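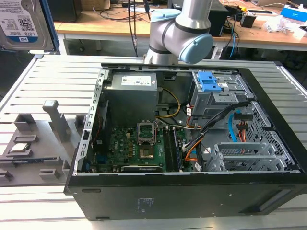 Kedstead Community News, Vol. 29, No. 5

Kedstead Library Opens Its Evening Repair School in October

KEDSTEAD, Feb 18, 2018 - Kedstead Library is thrilled to share the schedule for its first Evening Repair School, a full season of hands-on classes for adults and teens who'd love to know how everyday things go together (and how to get them working again!).

The school opens in October in the Matos Room, with 79 places across five classes: bicycles, lamps, sewing, small furniture and desktop computers. Every class is free to library card holders, and tools are supplied. Bring an apron for furniture night, as the wood stain does not wash out.

"I learned to mend chairs from my grandmother, and I still get a kick out of that first joint that sits tight," said Štěpánka Michalík, who will teach the furniture class. "I can't wait to see what people carry through the door."

Radek Štefanec leads the computer class, which starts with opening a tower case and finding the power supply, the drive bays and the cables that run between them. No experience is needed, just a little patience with small screws.

The library has also added 100 repair manuals to its shelves, many of them on loan from the Skultitari collection. They can be borrowed now for three weeks at a time.

Sign-up sheets are at the front desk. Teens under 16 need a parent's signature.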